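Larnden youth council open day, quick notes before I forget

Got there late, 9:40, parking is a mess on the school side. Use the back lot off Eberhard Street if you go next time. Sign-in sheet, name tag, coffee. Coffee was fine.

The council covers the whole county now, since the Prusavari clubs came in with the Larnden ones. Three age groups, one board, one office. Alois Marti runs it, started in May. He gave the welcome talk himself, short, no slides. Former camp counselor, still talks like one. Said the goal for the year is 1000 kids signed up and he wants the small towns in first. Lots of nodding from the Erkov people, who drive the farthest and have been asking for their own meeting night forever.

After that we split up. I went with the service project group. Older teens were explaining the river cleanup and the winter coat drive to parents, pretty confident, one girl had the whole bus schedule in her head. They pick their own projects and write their own budgets, an adult only signs at the end. Liked that a lot. Asked to see a budget, got handed one in a plastic sleeve. Neat handwriting, one line crossed out (stickers).

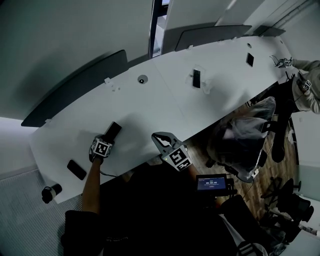 What does it cost to join? Dues are $30 a year per kid, and the office will waive it if a parent asks.

Next stop was the leader training room. Too warm, windows painted shut. New leaders do a Wednesday evening class plus a first aid day, then sit in with a experienced leader before getting their own group. Erkov is short on leaders. So is everybody, but Erkov has a waiting list and kids are being turned away, which Marti admitted when a dad asked him straight out. No date for fixing it.

Missed the knot tying and most of the songs. Caught the end of the camp table, cabins look the same as when my sister went, new roof on the dining hall tho. Camp forms are seperate from the dues form, ask for both.

Left at noon with two forms and a cookie. Still need to call the office about the sibling discount.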